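Cold Shelf or Open Basket? Keeping Apples Good in a Shared Kitchen Corner

Student project report
Huguette Morin, Nicanor Barajas and Shirley Gauthier
Supervisor: Sylvie Hawthorne
Submitted 8 October 2023

Introduction

Apples are the cheapest snack we can get at Sivmont in the fall, and a surprising number of them end up in the compost. When we started asking other students why, we kept hearing the same two answers. Either the apples sat out until they went mealy, or they went into the refrigerator and everybody forgot they were there. We thought that was a great starting point for a project, because both answers are about where the fruit is kept and neither one is about whether people like apples. (They do. We asked.)

Our question was this: if a small group shares a refrigerator and a table next to it, how should the apples be divided between the two so that they stay crisp and still get eaten? We ran the test for 14 days with 36 apples, and we had a lot more fun with it than we expected to when we picked the topic.

The setup

We wanted a layout that any dorm or small office could copy. That meant a table, a refrigerator right beside it, and one container that could go back and forth between them. The table had to be close enough that moving fruit out of the cold took a single reach. Nicanor was very firm about this. He had read our first plan, which put the basket on a windowsill across the room, and said that he personally would never walk over there to refill it. Once we were truthful with ourselves, Huguette and Shirley agreed that we wouldn't either.
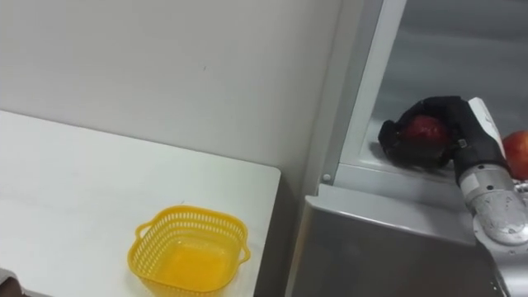 The container took longer to settle than anything else. Our first choice was a deep ceramic bowl that Shirley already owned, and it looked lovely, but the apples at the bottom were out of sight and got pressed by the ones on top. A paper bag was worse for the same reason. We ended up with plastic, with openings in the sides so air could move and with handles so it could be picked up without tipping. A flat floor turned out to matter too. Apples in a round bowl roll toward the middle and knock against each other every time somebody takes one, and on a flat floor they mostly stay where they are put.

The apples came from two growers, Perron and Jandard. We mixed them on purpose. Perron's were smaller and firmer on the first day, and Jandard's were bigger and had a few more marks on the skin. We put a tiny dot of food-safe ink near the stem so we could tell them apart later, which worked fine in the basket and less well in the refrigerator, where the dots smeared on the first night. We re-marked those with thread around the stem.

Method

We divided the fruit into three groups. The first group stayed in the basket on the table the whole time. The second stayed in the refrigerator, set to 4 degrees Celsius. The third group is the one we were most excited about: it started in the cold, and a few apples were moved to the basket each morning, so that the basket always offered fruit that had been chilled until that day.

Each evening one of us did the check. We pressed each apple gently near the stem and near the base, smelled it, and wrote down a score for firmness on a simple scale that we made up ourselves. On tasting days we cut an apple from each group, and two of us tasted without knowing which group the slices came from. The third did the cutting and kept quiet — much harder than it sounds when you already know the answer.

We also kept a tally of how many apples people took. Anyone passing through was allowed to help themselves, and the only thing we asked was that they put a pencil mark on the sheet under the right column.

A note about placement in the refrigerator

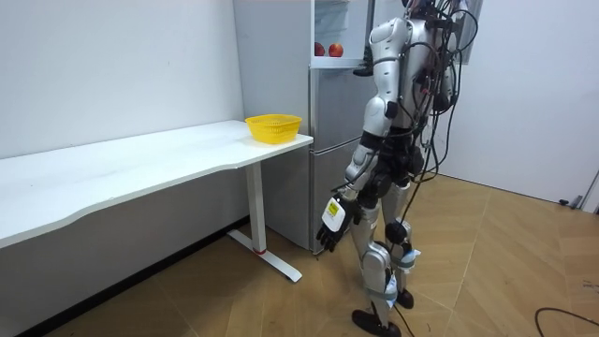
Position inside a refrigerator makes a real difference, and we hadn't planned for it at all. In the first few days we just put the cold apples wherever there was space, and several went to the back, behind other things. Those were the ones that stayed in the refrigerator untouched. So we changed the rule and kept the fruit low down where a person opening the door would meet it first. The two red apples side by side on the white ledge at the bottom of the compartment show the arrangement we liked best, and you can even see how much the light matters, with the left one partly in shadow and looking a deeper red than its neighbor. People reached for the brighter one first nearly every time! Shirley wanted to turn this into a separate study and had to be talked out of it.

We also learned to leave a little space between apples. Two that touch for a week will bruise at the contact point if the door gets pulled open hard, and ours was pulled open hard quite often.

Mervin Poirier, who works with the kitchen classes, suggested that we keep the apples away from leafy vegetables. Apples give off ethylene gas as they ripen, and greens near them can yellow sooner. We had read about this but had not thought to apply it to our own shelf, so we are grateful for the reminder. A bag of lettuce was moved that same afternoon.

The room

The table had its own lessons to teach. A long white top with nothing fancy about it is great for this kind of work, since every sticky spot shows up and gets wiped. What we would think about more carefully next time is the end near the refrigerator. Our instinct was to push the basket as close to the door as possible, and that puts it right where your elbow goes. After one apple hit the floor we kept the basket a little farther along and left the corner free as a landing spot for whatever you have just taken out.
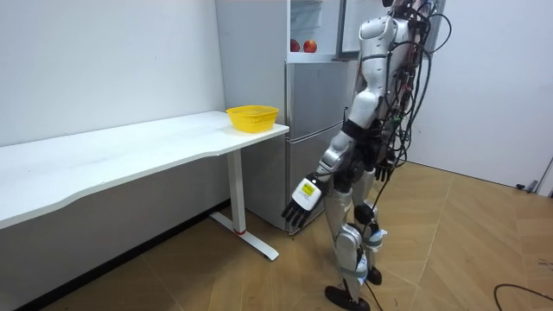
Figure 3. The long white desk, with the refrigerator in the back corner.

If you plan to copy the layout in a small room, measure with the door open. We drew our first floor plan with everything closed, and on paper it looked roomy. Nicanor redrew it with the door swung wide and a person standing in front, and suddenly the whole thing was a lot tighter. That second drawing is the one in the appendix, and it is the one to use.

Results

The basket group was the most popular and the quickest to soften. By the end of the first week the Jandard apples in it were noticeably less crisp, and by the end of the test we would have called the last few of them pie apples. Perron's held up better, though the skins had begun to feel a bit waxy.

The refrigerator group stayed firm all the way through. In the final tasting both tasters picked the cold apple as the crispest, with no hesitation at all. The trouble is that fewer of them got eaten. Even after we moved them to the front, the tally for the cold column stayed behind the basket column on most days.

The moved group came out wonderfully. The fruit was crisp, it was out in the open, and the daily refill kept reminding people that it was there. It did take work. We missed two mornings because of a lab exam, and on both days the tally dropped, so the method clearly depends on somebody doing the moving. Our suggestion is to tie it to something that already happens, like making the first pot of coffee. 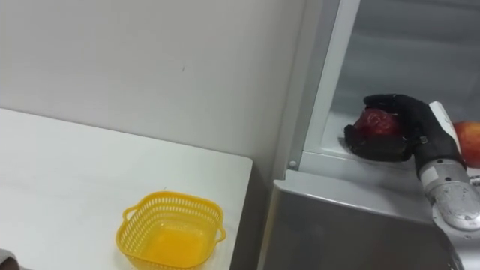 Sivmont College — Department of Food and Household Studies

Discussion

We think the moved method is worth trying anywhere a group shares a kitchen. The cost is one basket and a minute each morning. An empty basket is useful too, because it tells whoever walks by that it is time to open the refrigerator and bring out the next few. With the bowl we never got that signal, as there was usually one sad apple hiding at the bottom.

There are limits to what we can say. The test covered only two growers and only one season, and our firmness scale depends on our own thumbs. Huguette presses harder than the rest of us, which we noticed on day three and tried to correct by having each person practice on a spare apple before the check. A proper pressure tester would fix this. We have asked to borrow one made by Iveo and hope to repeat the test in February, when the apples in the stores have already been in storage for a while and may behave differently from fresh ones.

We would also like to add pears. They ripen in a completely different way, and Sylvie Hawthorne has warned us that the window between hard and mushy can be very short. We can't wait to find out how short!

Practical tips for anyone copying the project

Wash the basket before the first fill and again whenever an apple splits.
Handle apples by the sides and set them down; dropping them even a short distance leaves a mark that shows up later.
Keep the tally sheet and a pencil on the table, tied together.
Take any soft apple out the same day, even if it is somebody else's turn to check.
Put the newest fruit in the cold and bring the oldest out first.

Acknowledgments

Thank you to Sylvie Hawthorne for her patience with our three changes of container, to Mervin Poirier for the lettuce advice, and to everyone who ate an apple and remembered to mark the sheet. The recipe for the crumble we made with the leftovers is available from Shirley Gauthier.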